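Support > Tickets > Household tasks > Tidy-away

Tickets | Knowledge base | Release notes | My account

Ticket 3346: Arm will put things in the drawer but won't close the drawer
Product: Grandine single-arm, tidy-away skill pack
Status: Open (again)
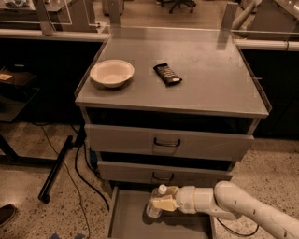
I'm logging this as one ticket even though it is really three complaints in a trench coat. We are testing whether the Grandine can do the sort of tidying you would ask of a reasonably willing twelve-year-old: open a drawer, put the thing in the drawer, close the drawer, go on to the next thing. The task sheet is "clear the top". On the top you have a white bowl and a chocolate bar in a black wrapper, and the arm has the small clear bottle with the white cap over the bottom drawer, which is wide open and empty. I have no quarrel with any of that. The grip is upright and it has picked the right drawer. My quarrel is with the rest of the job.

Symptoms

1. After release, the arm goes home and reports "task complete". Drawer remains open. My shin has confirmed this independently.
2. If you prompt it again with "close the drawer", it closes a drawer. Yesterday it pushed on the middle one, which was already closed, and reported success. Technically fair.
3. The bottle falls over as soon as the drawer moves. Nothing in the task sheet says it has to stay standing, but a person would have laid it down in the first place.

Settings: grip force at default, approach speed 83 per cent, drawer timeout 2000 ms. Skill pack is the September build. Same behaviour after a cold restart and after recalibrating against the tabletop.

22/12/2020 - Support reply

Thanks for the detailed report. Please increase the drawer timeout from 2000 to 3000 ms and retry. The close step gets skipped without an error if the arm hasn't confirmed the release in time. Please also check that the handles are registered as three separate objects. If they were taught in one session the system may have merged them, and it will then go for whichever it sees first.

Customer reply

Timeout set to 3000. It now waits an extra second, thoughtfully, and then doesn't close the drawer.

You were right about the handles, though. They were down as one object called "handle". I've re-taught them as top, middle and bottom, and it has stopped congratulating itself for closing closed drawers. So symptom 2 is fixed and I withdraw some of my tone.

Support reply

Good to hear on the handles. For the close step, could you tell us whether the arm attempts to push the drawer front, or whether it goes directly home? There are two close routines. The Gandden routine hooks the handle and follows it in. The older one pushes on the front panel with closed fingers. With a bottom drawer we would expect the push.

Customer reply

Directly home. No attempt at either. I ran it with the bottom drawer, then with the top drawer, same bottle both times. Top drawer: it closed it, first go, quite gently. I was so surprised I opened it again to check the bottle was in there. (It was. On its side.)

So it can close drawers. It just doesn't care for low ones.

Support reply

That is very useful. We think the bottom drawer, when fully open, puts the push point outside the arm's permitted floor clearance. The planner finds no safe path and drops the step. It should raise a warning and it does not. We have reproduced this on our bench with an Imari cabinet of similar height and have passed it to the motion people.

Workaround until it is fixed:

- Have the arm open the bottom drawer about two-thirds of the way only (Drawer > Travel limit).
- Lower the floor clearance one step, no further. Keep cables out of the arm's sweep before you do.
- Set "on skipped step" to Stop and ask.

Customer reply

Tried all three. Tidied the cables first, which took longer than clearing the top by hand would have, but I accept that isn't your department.

With the travel limit on, the bottom drawer closes four times out of five. On the fifth it stopped and asked me what to do, and I told it, and it did it. I have worked with people who were harder to manage.

The bottle still tips. The Suwannarat forum suggests adding a "lay flat" step before release for anything taller than it is wide. I added it. It laid the bottle down very nicely. It then tried to lay the bowl down as well, so I've limited the rule to bottles.

My boss wants a yes or no on whether this could be trusted to put a kitchen away. I've written "one drawer at a time, supervised, not the bottom one if you're in a hurry". He says that's not a yes or no. I've asked him to try getting a yes or no out of the planner.

Please leave this open until the missing warning is sorted. The skipped step I can live with. Being told "task complete" with a drawer sticking out at ankle height is what I object to.

Support reply

Understood. Ticket stays open against the warning. Symptom 2 marked resolved, symptom 3 marked as workaround available, symptom 1 reclassified from "drawer" to "motion planning". You will get a notice when the next build is posted. Please keep the travel limit on in the meantime.

Customer reply

Will do. The chocolate bar is next. It picks it up well enough, but it has the thing filed under "stationery".

Contact support | Copyright Grandine Support Desk | Back to top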